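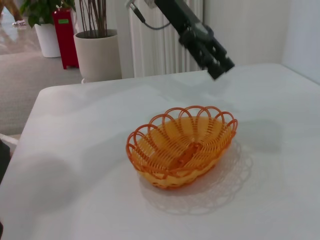

About us

Hi, I'm Mwangi, and I run Skurine with my mate Emanuel Mihăilă. We sell baskets. Bread baskets, fruit baskets, baskets for the keys and the sunnies and the mail you're not ready to open. If it's woven and it'll sit on a table, we've probably got it (or we're trying to find it in another colour).

I fell for the plastic ones first. My aunty kept her mandarins in an orange one with a loopy scalloped rim, and I'd have pinched it if I thought I could get away with it! They're light, they're cheerful, and you can hose one down in the backyard after a messy barbie. Emanuel is more of a cane and willow bloke, so we argue a bit when it's time to order.

We started out with 36 baskets and a trestle at the Skitham market. These days we carry 42 styles, and the little oval ones are still my favourites – just right for a loaf of sliced bread or a few lemons.

What we do

We sell online and from our shop in Lukumay, out the back of the bakery. Bring in your old basket if you're trying to match a colour, we love that. Orders go out in the morning, and gift wrapping is $2.

Come and say g'day, or drop us a line through the contact page. Emanuel answers the emails, I do the phone.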